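Re: [manip-learning] Handwritten labels as goal input, first numbers
From: Kibet Nyanda
Date: 2023-10-24
To: manip-learning list

Timothée Coste wrote:

> Thank you for the short report. Before I try it on our side I would like
> to understand two points.
>
> First, you write that the policy "reads" the label on the table. Do you
> crop the label and send it to a text recognizer, or does the policy see
> only the normal camera image? These are very different claims for me.
>
> Second, what is the baseline? If the same basket is always at the same
> place, the policy can learn the place and ignore the word completely.
>
> Timothée

Dear Timothée, dear all,

Thank you for the questions. Both are fair, and my first message was too short. I try to answer in order, and then I add one result which I did not report before.

On the first point: there is no crop and no separate text recognizer. The policy receives the head camera image, the wrist camera image and the joint positions. There is also a language input, but in these experiments it is always the same sentence, "put the items where they belong". So the only place where the name of the category exists is the table itself. We write it with a thin black marker directly on the white top, in front of the basket. We do not use printed cards. With printed cards we had better numbers, but I think they were better for a bad reason, because the card has a sharp border and the network finds the border very easily.

The vision part is the encoder from Trumach, frozen for the first half of the training and then released. The action part is a chunked transformer and predicts 36 steps at once. I tried also 24 steps. The motion was a little less smooth, and the choice of the basket did not change in any way I could measure.

On the second point: yes, this was exactly the weakness of the first data set, which we call Hola. In Hola the fruit basket was nearly always on the left. The policy was very good and it had learned nothing about words. When I exchanged the two labels and left the baskets, it continued to put the fruit on the left, with great confidence.

For the second data set, Karunaratne, we changed the procedure. It contains 700 demonstrations. Before each one a small script tells the operator which word goes to which side, how the baskets are rotated, and which items are already inside at the start. The word is wiped and written again by hand, so the letters are never the same twice. Three people did the writing, and one of them has a handwriting which I cannot always read myself.

The items inside at the start are important, and I should have explained this in my first message. When a basket already holds a fruit, the policy has two hints, the word and the content. In the setup below the two hints agree, with a banana in the basket and a red fruit still on the table next to it.

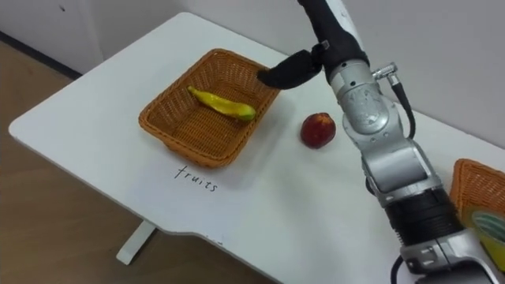 Timothée asked me later, in a private message which he allows me to repeat, whether the banana is not doing all the work. His argument was that a pretrained encoder already knows that a banana and a peach are similar things, so the policy could match fruit with fruit and the word would be only decoration. He proposed to test with the hints in conflict, and also with no content at all.

I did both tests last week. The results are these, with 100 trials for each condition, and the trial is counted as correct if the item is released inside the correct basket.

Word and content agree: 97 correct.
Word only, both baskets empty at the start: 81 correct.
Content only, no word on the table: 88 correct.
Word and content in conflict: the policy followed the word 39 times and the content 58 times. In the other 3 trials the item fell outside of both baskets.

So Timothée was right in a large part. The content is the stronger hint. But the word is not decoration either. The 81 with empty baskets are far from chance, and the sides were random in this test.

I looked at the videos of the 19 errors in the word only condition. In most of them the arm goes up with the item, waits between the baskets, and then chooses late. I have the impression that in these cases the forearm covers one label from the head camera during the transport, and the wrist camera looks too steeply down to help. The policy has no memory except the current chunk, so if the word is hidden at the moment of the new prediction, it is lost. I did not prove this. It is possible to check by hiding the label artificially in the images, and Amine has a tool for masking that I can probably reuse.

There is one more limit. The vocabulary is very small. We used "fruits", "toys", "tools" and "snacks". I would not say that the policy can read. I would say that it can distinguish four shapes of ink which vary a lot. With a word it has never seen, for example "vegetables", it behaves the same as with no word.

My questions to the list:

Has anybody trained with the hints in conflict on purpose, and did it hurt the normal case? I am afraid that if I add too many such demonstrations, the operators themselves become slow and hesitate, and the policy copies the hesitation.

And does anybody keep an early image of the table as an additional constant input? It seems the simplest solution for the hidden label, but the baskets can be pushed during the trial and then the early image is wrong.

The evaluation script and the list of start conditions I can send to those who write to me directly. The demonstrations must wait, the storage is full and I have to clean it first.

With kind regards,
Kibet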